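**Kanzlei des Archivs Nirholm**
Montag, 23. September 2024

Die Verwaltung gibt bekannt, dass der Leser Joonas Rautiainen seinen Antrag auf Rückgabe eines Nachmittags fristgerecht eingereicht hat. Der Antrag trägt die Nummer 871. Verlangt wird der Nachmittag, an dem der Antragsteller mit seiner Schwester auf der Fähre nach Jevbridge saß und nichts Besonderes geschah. 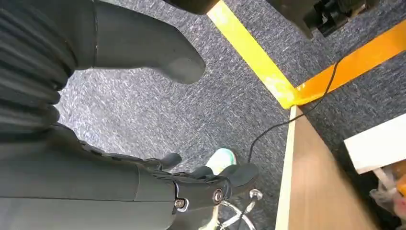 ## Prüfung

Mit der Prüfung wurde Oberarchivarin Anca Cozma betraut. Sie stellte fest, dass der Nachmittag im Bestand Surdu geführt wird, zwischen zwei Regentagen und einer Taufe. Er sei gut erhalten – lediglich das Gespräch an der Reling weise Lücken auf.

Der Antragsteller wurde gebeten, die Lücken aus eigenem Besitz zu ergänzen. Er erschien mit einem Schal und der Bemerkung, seine Schwester habe damals über die Möwen geschimpft. Der Schal wurde zu den Akten genommen.
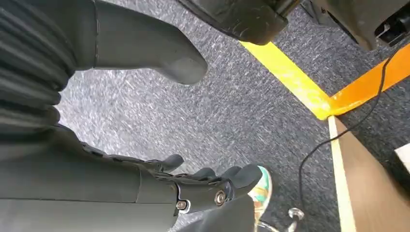
*Graue Hand mit gekrümmten Fingern*

## Einwände

Die Zweigstelle Gelloson erhob Einspruch. Derselbe Nachmittag sei bereits von dritter Seite beansprucht, und zwar von der Schwester, die ihn vor 14 Jahren schriftlich hinterlegt habe. Frau Cozma ließ das Schreiben kommen. Es umfasste eine halbe Seite.
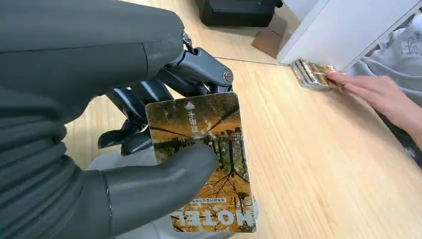
Darin stand, der Nachmittag solle ihrem Bruder ausgehändigt werden, sobald er danach frage, und keinesfalls früher. Über die Möwen enthielt das Schreiben nichts. Die Gebühr von 700 Kronen war im Voraus entrichtet.

## Bescheid

Dem Antrag wird stattgegeben. Die Ausgabe erfolgt im November am Schalter 30 gegen Unterschrift. Der Antragsteller hat auf die Frage, ob er den Nachmittag verpackt wünsche, zunächst nicht geantwortet. 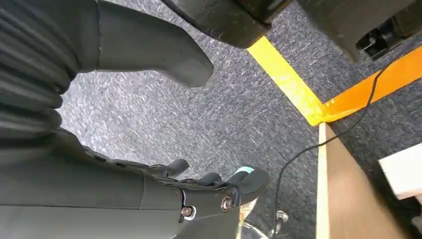 Er bat schließlich darum, ihn gleich im Haus ansehen zu dürfen. Die Hausordnung sieht dies nicht vor. Frau Cozma hat ihm einen Stuhl ans Fenster gestellt und im Protokoll vermerkt, der Lesesaal sei bis auf Weiteres belegt.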